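Putting the fruit away

I buy too many oranges in August. They were cheap at the market in Gristen, so I came home with 11 and had eaten two by teatime. Carmela Tedesco, who has the flat below, took four off me.

I used to leave them in the bag and lose one or two to mould every time. Now they come out as soon as I get in.
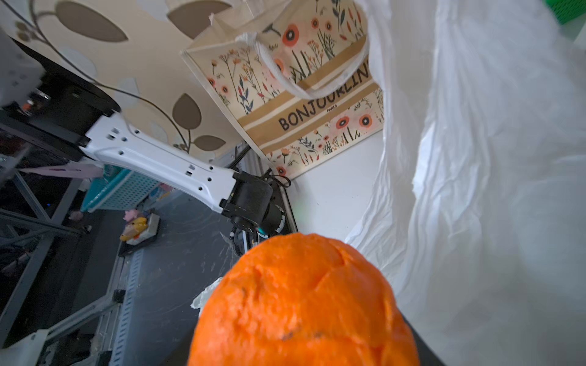 Any with soft patches get eaten first. The firm ones go in the cold cupboard, not touching if I can manage it, and they keep for roughly 2 weeks.

The floral tote lives on the wall where I'll see it on my way out. I still forget it. Bernadette has asked for marmalade, but I've only got one clean jar, so that will have to wait.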